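Cell inspection checklist – two-arm paper handling task
Site: Wustley, cell 2
Task family: remove printed sheets from binder / clip folder, return to start
Inspector: Gun-woo Jang. Operator at the leader arms: Florian Bachmann
Period: October, morning block

Marks used: **OK** = passed, **OK/C** = passed with comment, **ACT** = action needed before the next block, **N/A** = not applicable to this task.

The list is worked through once before the first episode of a block and again after any change to mounts, cameras or props. Items in section 1 stop the block if they fail. Items in sections 3 to 5 stop the block only if marked ACT.

## 1. Enclosure and power

- [x] **1.1 E-stop, operator side.** OK. Pressed with both arms holding position. Both arms went to brake.
- [x] **1.2 E-stop, rear.** OK/C. Works, but the button is stiff to reset. Konrad Eder has a spare in the Kakel cabinet and will swap it between blocks.
- [x] **1.3 Frame bolts, front rail.** OK. Both base plates checked with the torque wrench. Paint marks line up.
- [x] **1.4 Arm cable slack.** OK/C. Both conduits move freely through the reach used for this task. Recheck if the task is extended to the back wall, where the margin has not been measured.
- [x] **1.5 Controller log.** OK. No joint faults since the last inspection.
- [x] **1.6 Operator line of sight.** OK. Florian confirmed that he can see the table directly and on the monitor.

Comment on 1.4: the earlier version of this list asked for "cables tidy." That wording was removed. A tidy cable can still pull tight at full wrist rotation, so the check is now done by driving each wrist to both ends of its range with the gripper over the center of the table.

## 2. Work surface and props

- [x] **2.1 Table cover flat.** OK. No folds under the working area. The floral cover stays for the whole set; the plain cover belongs to a different set and the two must not be mixed in one block.
- [x] **2.2 Main prop on the table, correct way up.** OK.
- [x] **2.3 Sheets loaded.** OK/C. See comment.
- [x] **2.4 Distractor items placed.** OK. Stapler to the left, clock and tape along the front. These stay where they are between episodes unless the prompt sheet calls for a shuffle.
- [x] **2.5 Baskets hung and secured.** OK. Zip ties on the left wall basket checked by hand.

Comment on 2.3: the sheet stack must be squared before it goes under the clip. If the edges are stepped, the right gripper tends to take only the upper part of the stack, and the episode ends up as a partial removal whatever the label says. Partial removals are useful, but they have their own label (see 5.3) and should not be produced by bad loading.

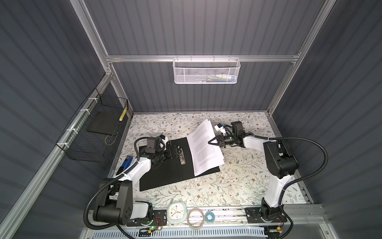
The same applies to paper condition. Sheets with a hard crease at the pinch point are taken out of rotation after the episode in which the crease is found. Slight curl is acceptable and wanted, as the policy trained on the first Steiner set did poorly on anything but new paper. Bart Baert keeps the discard pile and writes the episode number on the top sheet so that the change can be matched to the recording.

## 3. Arms and grippers

- [x] **3.1 Homing, left arm.** OK.
- [x] **3.2 Homing, right arm.** OK/C. Small offset at the wrist after homing, inside tolerance. Logged.
- [x] **3.3 Gripper closing force.** OK. Set to the paper profile on both sides. The box profile leaves marks and must not be used here.
- [x] **3.4 Fingertips clean.** OK. Wiped with a dry cloth. No alcohol on the tips; it changes the grip for several episodes.
- [ ] **3.5 Leader-to-follower lag.** ACT. Florian reports a short delay on the left side when both grippers are closed at once. It does not show when one side moves alone. Restart the left leader node and repeat the test.
- [x] **3.6 Arm-to-arm clearance.** OK/C. The arms may work close together over the stack. Wrist housings must not touch. If they do, stop, mark the episode as contact, and repeat 3.1 and 3.2.
- [x] **3.7 Table clear of loose paper before the start pose.** OK/C. Scraps on the cover are removed between episodes, never during one. If scraps appear during an episode, the operator finishes the motion and the annotator adds the debris tag.

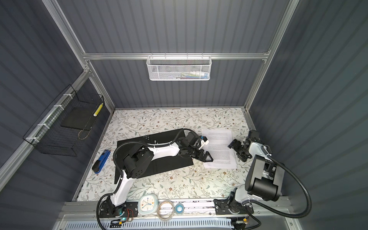

## 4. Cameras and recording

- [x] **4.1 Fixed camera, view unchanged.** OK. Compared with the reference still on the monitor. Both base plates and the front rail must be inside the view.
- [x] **4.2 Wrist cameras seated.** OK. No play in either mount.
- [x] **4.3 Lenses clean.** OK.
- [x] **4.4 Time sync.** OK. Worst offset between streams was 5 ms over the test recording.
- [x] **4.5 Disk space.** OK. Enough for the block with reserve.
- [x] **4.6 Exposure locked.** OK/C. See comment under the wrist view below.
- [ ] **4.7 Episode counter matches the prompt sheet.** ACT. Counter shows 705, prompt sheet is one behind. Bart to find the skipped line before the next block. Do not renumber recordings that have already been uploaded.

The fixed view is the one annotators use to set segment boundaries, so it decides whether an episode can be labeled at all. For this task there are two boundaries that cause disagreement: the moment the first gripper makes contact, and the moment the paper is free of the clip.
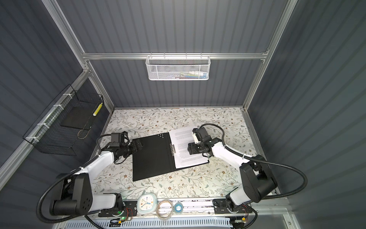 Segment boundaries are set by contact and not by the direction of travel. An arm that is moving toward the prop is still in the approach segment, even if it is very close. The two-hand hold segment requires both sides: the left gripper at the left edge of the folder and the right gripper on the right side of the stack, with the sheets still under the clip. If only one of these is present, use the one-hand segment for that side. Gun-woo and Bart labeled the same batch separately with this rule and disagreed on fewer boundaries than before, so it is now the standard for cell 2.

Two further notes for annotators:

1. Do not infer contact from gripper width alone. The paper stack is thin enough that the width signal is noisy near closure.
2. If the fixed view is blocked by a forearm, use the wrist view from the other side. If both are blocked, tag the boundary as uncertain and move on.

Exposure was the main subject of the last review with Hubert Lehner. The wrist cameras are locked to one setting for the full block, so that brightness does not drift as a gripper moves from the pale cover to the black prop.
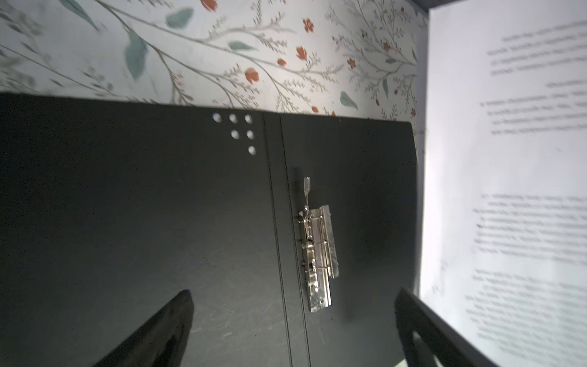
The locked setting is a compromise and will stay one. If it is raised, the dark cover shows more surface detail but the paper washes out; if it is lowered, the fingers merge with the cover. The acceptance test is made with the prop open and the wrist above it. Some glare on the metal mechanism is accepted, provided that the lever arm can still be followed to its tip. The punched holes in the left cover must be separate and countable, since they serve as a quick focus check. Text on the sheet does not need to be readable, and for privacy reasons we prefer that it is not. Both gripper fingers must be visible against the cover, with the tips inside the view.

## 5. Episode quality

- [x] **5.1 Start pose within limits.** OK.
- [x] **5.2 Natural speed.** OK/C. Florian works slightly faster late in the block. No loss of quality seen, but change operator at the planned time.
- [x] **5.3 Partial removal labeled as such.** OK. Spot check of the last batch found no mismatch.
- [x] **5.4 Failed grasps kept.** OK. Recoveries are part of the set. An episode is discarded only for a sync fault, an E-stop, or a person's hand in the view.
- [x] **5.5 Prop pose varied between episodes.** OK/C. Rotation is well covered. Position is not: most starts are near the center of the table. Konrad will add off-center starts to the prompt sheet.
- [ ] **5.6 Left/right balance.** ACT. The right arm does most of the lifting in the current set. The next block should include starts where the left arm takes the sheets and the right arm holds.
- [x] **5.7 Upload verified.** OK. Checksums match on the Devik server. Set size is now 1480 episodes, all blocks included.
- [ ] **5.8 Reset by robot.** N/A. Resets are done by hand in this set.

## Open actions

| Item | Action | Owner | Needed by |
|---|---|---|---|
| 1.2 | Replace stiff rear E-stop button | Konrad Eder | between blocks |
| 3.5 | Restart left leader node, repeat two-gripper lag test | Florian Bachmann | before next block |
| 4.7 | Find skipped line on prompt sheet | Bart Baert | before next block |
| 5.5 | Add off-center starts | Konrad Eder | next prompt sheet |
| 5.6 | Add left-arm lifting starts | Gun-woo Jang | before next block |

Release status: held until 3.5, 4.7 and 5.6 are closed. Recording of test episodes is allowed – use the test prefix and keep them out of the upload folder.

Copy to: Hubert Lehner, cell 2 binder.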